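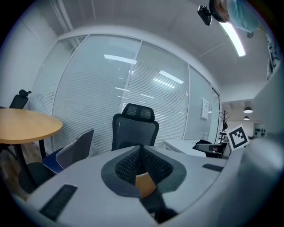
Office side, Wednesday. Mesh chair by the glass partition, round table to the left.

Wednesday, bench 3, started 8:40

Picking up the sourdough crock glaze again after leaving it alone for most of March. Last entry ended with me writing "try less water" and underlining it twice. Past me could have said less water than what.

Re-measured everything. The Kovora base was mixed at a specific gravity I didn't record, so I took a fresh reading on what's left in the bucket and got 1.52. Too thick for dipping, fine for plastering a wall. Thinned a pint of it down to 1.44 and sieved twice through the 80 mesh. The sieve has a new dent in the rim. Still seals.

Test tiles, all from the same slab of Moya stoneware, bisqued last week:

Tile A – base as mixed, one dip, count of three
Tile B – thinned, one dip, count of three
Tile C – thinned, two dips, dry to the touch in between
Tile D – thinned, plus 3 percent red iron oxide, one dip
Tile E – same as D, over a brushed band of white slip

I meant to do a Tile F with the old Sevness frit, but the bag says "Sevness??" in marker and I no longer trust the question marks to be modest. It might be the Sevness. It might be plaster. Put it on the high shelf.

10:15

C crawled before it even got near the kiln. Second coat lifted off in flakes about the size of a fingernail, mostly along the edge where I'd wiped it. Either the first coat wasn't dry or it was too dry, and the books support both positions with equal confidence. Scraped it, washed it, put it on the rack to start over. Marked it C2 so there's no argument later.

Sibusiso came by and looked at D for a while and said it was a nice brown. It's meant to come out green. I told him to wait for the firing. He said he'd heard that before, and he has, from me, in this notebook, page before last.

Notes on the crawl for whoever reads this next (hello, Arsalan): the base has a lot of clay in it and it shrinks hard. You can calcine half the kaolin and the problem goes away, or so says the sheet taped inside the cupboard door. Nobody has dated the sheet. I've put 500 g of kaolin in a bisque bowl on the bottom shelf for tonight's firing. Please don't unload it, sniff it, or decide it's spilled flour.

11:30

Kiln log. The top element was slow again on the last firing. From the book: we asked for 2385 F on the last full load and the cone pack at the top was barely leaning while the bottom one was lying down flat. So the controller says one thing and the cones say another, and the cones don't have a display to be wrong on. I've ordered two elements from Jurell. They quoted 11 working days, which in Jurell days is sometime before the holidays.

Until then:
tiles go on the middle shelf only
cones on every shelf, no exceptions, including "just a quick one"
anything you care about, keep it off the top

Tonight's program is the usual slow one, 8 hours up with the soak at the end. Lid propped for the first stretch because E is still damp under the slip.

1:50

Weighed the crocks while I was waiting. The big one loses a surprising amount between wet and bisque, and I've been sizing the lids off the wet diameter, which explains the lid situation. The lid situation is that we have a shelf of lids. They fit each other very well.

Working it out properly this time. Measured shrinkage on the bar from the same batch: 10 cm mark down to 9.4 after bisque, and I'll get the final number after glaze firing. Until I have that, no more lids. I mean it. There's a lid drying on the window sill right now that I started before writing this sentence and it doesn't count.

Arsalan wants to know whether the crocks need to be food safe on the outside as well. No. But the rim is where the lid sits and the rim is glazed, so the rim counts as inside. For the iron version I want a vinegar test before anybody puts starter in it: slice of lemon on one tile, plain vinegar on another, leave overnight, look for a color change. Lemons are on my list. The vinegar under the sink is the descaling one, don't use that.

4:20

C2 dipped again, single coat, longer count. Held. So the two-dip idea is dead unless the calcined batch brings it back.

Loaded. Shelf map is on the clipboard. Kiln on at 4:35.

To do tomorrow
read cones before touching anything
shrinkage bar, final length
call Jurell and ask about the elements in a pleasant voice
find out what is in the Sevness bag
lemons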